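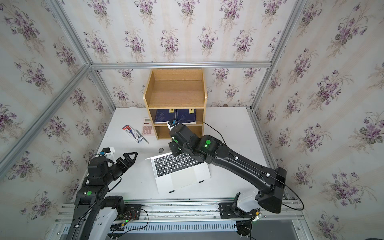

Violets on every wall, and a little beech-colored shelf with plenty of room left on it.

I have been thinking about wallpaper for three months now, which is a sentence I never expected to type. It started in March when I peeled back a corner of the old paper in our spare bedroom, the beige one with the faint stain by the window, and found another layer under it. And then another one under that! I stood there with a fingernail full of dried paste and thought, well, that's my spring gone.

The house is old enough that every family who lived in it left something on the walls. Under the beige was a brown and orange thing with circles (my husband loved it, we had words). Under the circles was a stripe. And under the stripe, right down against the plaster, were flowers. Small, purplish, badly faded. I got a piece about as big as a playing card off in one go, and it's sitting on my desk as I write this, next to a cold cup of tea.

So of course I decided the room had to have flowers again.

I grew up with floral wallpaper and I hated it. My grandmother had roses in the hall, roses in the bathroom, and some kind of giant peony in the dining room that I was sure had faces in it. When I got my first apartment I painted everything white and felt very grown up. Twenty years of white! I still like white walls fine, but somewhere along the way they started to feel like I was waiting for somebody to come and finish the place.

My friend Miyuki Okabe is the one who pushed me over. She papered her tiny downstairs bathroom last year, ceiling included, with a leafy green print, and I went in there at her birthday dinner and stayed so long that people asked if I was all right. I was just looking at it. She told me small rooms are the place to go big, and that the worst thing you can do is put up one timid "feature wall" and lose your nerve. I've been repeating this to people as if I thought of it.

Anyway, samples. I ordered far too many. There's a company called Hirkness that will send you cut pieces in the mail, and I had them taped all over the spare room so that it looked like a detective's office. My advice is to leave them up for at least a week and go in at different times. The one I was sure about looked lovely at breakfast and like old ham by dinner. The one I nearly threw out, a little violet print on cream, got better every single day. At seven in the evening with just the lamp on it was so pretty I made everyone in the house come and see.

Then there was the matter of price. I had budgeted 500 dollars for the whole room, which I thought was generous until I did the math on how many rolls I needed. Patterns have a thing called a repeat, meaning how far down the paper you go before the picture starts over, and a big repeat means you waste a lot of paper lining things up. I did not know this. I measured the walls, divided, felt clever, and ordered too little. Then I ordered again, and the second batch had a different number printed on the label, so the color was a hair off. You're supposed to check that all your rolls come from the same batch. Please check! I had to send the second lot back and wait for more, and the room sat half done with the bed in the hallway. We all walked sideways for a while.

The hanging itself wasn't as bad as I'd feared. I used the kind where you paste the wall and put the paper up dry, and if you've got the choice I'd say go with that. My mother tells stories about soaking paper in the bathtub and carrying it down the hall like a wet sheet, and I have no wish to join in. The paste was a tub of Duvholm, which smelled of almost nothing and washed out of my hair, so that's two points in its favor.

What got me was the corners. Old walls are not straight. I knew ours were a bit off, but I hung a weighted string next to the window to get my first line true, and the wall wandered away from it like it had somewhere to be. The first strip went up beautifully. The second one too. By the time I'd gone around the second corner the flowers were meeting their neighbors at the knees. I pulled that strip down and put it back up 3 times (the paste gives you longer than you'd think) and finally settled for a good match at eye level and a slightly sorry one down by the baseboard, where a chair is going to live forever.

Mio Kudo came over to help with the last wall. She's my neighbor's daughter, home from college and very tall, and she did all of the top trimming without a stepladder while I stood underneath handing up the knife. She asked if I was going to get sick of it. I've wondered about that too. Maybe in ten years somebody will peel back a corner and find my violets and roll their eyes. I wrote the month and our names on the plaster in pencil before we covered it up, so at least they'll know who to blame.

A few things I'd do again: buy the good brush, the wide one, and change the blade in your knife much more often than seems reasonable. A dull blade drags and tears, and it always does it right in the middle of a flower. Keep a damp sponge in your back pocket. Take the outlet covers off, with the power off at the box, and don't try to cut neatly around them like I did with the first one.

And then furniture. I'd planned on a big dark dresser, and it looked terrible in there, so heavy. With a busy wall you want plain things in a pale wood, I think, and not many of them. I'm trying very hard to leave some of the shelves empty. We'll see how long that lasts in this family.

The curtains are still up for debate. I want plain cream and my husband wants to know if there's any way to save a piece of the orange circles. I've told him he can have the inside of the closet.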